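Search products
Enter keyword or part number
Go

Drorness 472 Slatted Work Table

The Drorness 472 is a heavy work table with a top made from parallel aluminum rails. It is sold by Brornbridge as a flat-packed kit and suits workshops, school labs and repair rooms where fixtures get moved from week to week. The slots between the rails take standard T-nuts, so a vise, stop or plate can go anywhere along the length without drilling the top.

The finish is plain light gray. It does not chip the way paint does, but it will scratch if you drag steel across it. Light scratches can be rubbed down with a gray abrasive pad.

What comes in the box

Top rails, cut to length and deburred
Legs with leveling feet
2 cross braces
6 corner brackets
Bolts, T-nuts and hex key

Casters, drawers and the lower shelf are sold separately. The Turkuvari shelf fits without changes. The older Donnelly shelf needs the adapter strips, which are listed on the spare parts page.

Assembly

Two people should allow almost a full afternoon. Build the top upside down on cardboard, leave the bolts finger tight, then turn it over and level the feet before tightening anything. If the table rocks after that, loosen the cross braces and start again from the corner nearest the wall.

Slide any extra T-nuts into the slots before the end caps go on. Drop-in nuts can be added later, but they hold less well under a side load.

Mounting plates

Square aluminum plates with a grid of round holes are available for equipment that has to be bolted down. Use every corner bolt and check them again after the first week of work.

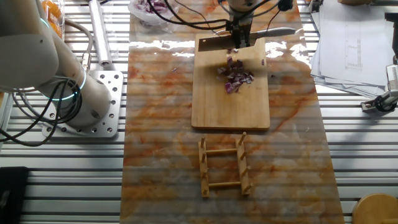
Care and cleaning

Brush chips out of the slots first, then wipe along the rails with a damp cloth and mild soap. Do not use oven cleaner or anything with lye in it, as it will stain the metal. A thin nylon brush reaches the bottom of the slots.

Last updated: April 13, 2022

Comments

benchdog: Good table, heavy. End caps were a tight fit and I had to tap them in with a mallet.

R_in_the_shed: Does the Donnelly drawer fit this one or only the shelf?

mapleroad: Mine came one bracket short. They mailed it out the same week.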